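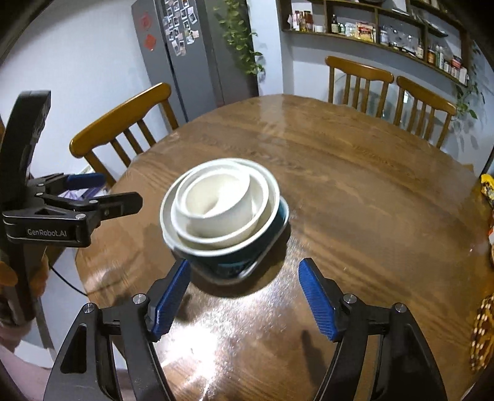
How often should the dining crockery be checked for chips and cracks?
Twice a year, in June and again before the Christmas closure, and at any other time a piece has been dropped or knocked.

Dining room check - crockery and table
Garkmont House, ground floor
Checked by: Isla Brunton
Second check: Paora Kereama

1. Bowls free of chips at the rim
OK. Run a fingertip round each rim as well as looking. A small chip is easier to feel than to see on the white ones.

2. Bowls free of cracks and crazing
OK, with a comment. Fine lines in the glaze of one spare white bowl in the sideboard. Put aside for Tegan Donnelly to decide on. Not to go back into use until she has.

3. Bowls stacked by size, largest at the bottom
OK. The teal one goes underneath, then the white ones inside it. No more than 4 to a stack.

4. Stacks stable
OK. Lift with both hands, from the lowest bowl. Do not slide a stack across the table - the foot of the bottom bowl will mark the varnish.

5. Stacks kept away from the table edge
OK. Middle of the table while laying or clearing.

6. Table top clean and free of splinters
OK. Varnish sound. One old ring mark by the window side, same as in June.

7. Table steady on its legs
Action needed. Slight rock when leaned on. Two of the bolts underneath want tightening. Leonie Te Moana has the key for them.

8. Floor round the table clear
OK. Chairs pushed in after the check.

9. Sideboard shelf secure
OK. Shelf 31 cm deep, brackets firm. Heavy dishes moved to the bottom shelf.

10. Broken crockery box labelled and not overfull
Not OK at first visit - no label. Paora has since put one on. Wrap pieces in newspaper before they go in.

Outstanding: items 2 and 7. Magdalini Liapis to sign off when both are done.

Last updated: Dec 23, 2019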